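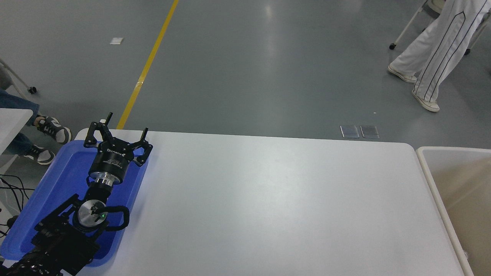
Review: Kendorora two-arm table unit
Demonstration attended at the Teldale open day, March 7, 2025
Reviewed for the Grurnstead Equipment Library by Tin-yau Tang

The Library was invited to the open day in order to judge whether the Kendorora unit would suit our member workshops, most of which sort mixed small goods by hand and have little floor space to spare. Our request was for an ordinary working session, with time to put questions to the staff running it. Teldale met both requests, and we thank them for it.

The unit is sold as a pair of arms with their mounts, control box and software. The table, tray and bin are supplied by the buyer. At Teldale the arms work in from the two ends of a white table with rounded corners, with a blue plastic tray at the left end and a bin at the right. Members should note that the middle of the table has to be kept clear as the shared working area, and that the arms take up more of each end than the sales drawing suggests.

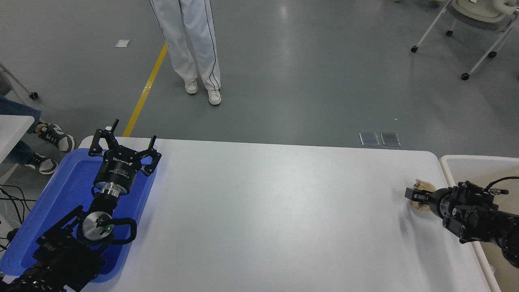 The right arm holding a crumpled item just above the table. The left arm rests over the tray.

We attended for 40 minutes. Soft and crumpled items were given most of the time at our request, as these are what our members find hardest to handle by machine. The right arm closed on them gently and at a steady pace. It is slower than a practised person. Where a first attempt failed, the arm drew back and tried again from a slightly different angle, and on a few occasions a member of staff had to move the item before work could go on. We regard that as acceptable in a unit of this kind, but a buyer should not plan to leave it unattended.

The cables deserve a remark. Each arm carries its cable on the outside, the left with a loop at the joint. Staff told us that the loop must be left slack and checked at the start of each day. The small green light on the joint is easy to see from a standing position, though we would have liked the handbook to list its other states in one place. At present they are spread over three chapters.

Noise was low and conversation at the table was possible throughout. Setting up a new item took longer than we had been led to expect. The operator had to show the arms each movement several times, and the menus use terms that will be unfamiliar to workshop staff. The one-day course offered by Dağdelen, the distributor, should be treated as part of the purchase. It is priced at 384 per person and is not included with the unit.

Teldale reports nearly 2000 completed moves since the arms were installed in September, with one gripper pad replaced. We have not checked this against their log.

Recommendation: suitable for loan to members with a trained operator and a fixed table. Not suitable for workshops that clear their benches daily, as the mounts must be realigned whenever they are moved. The Library will request a trial unit from Dağdelen, and members wishing to take part should write to the equipment desk.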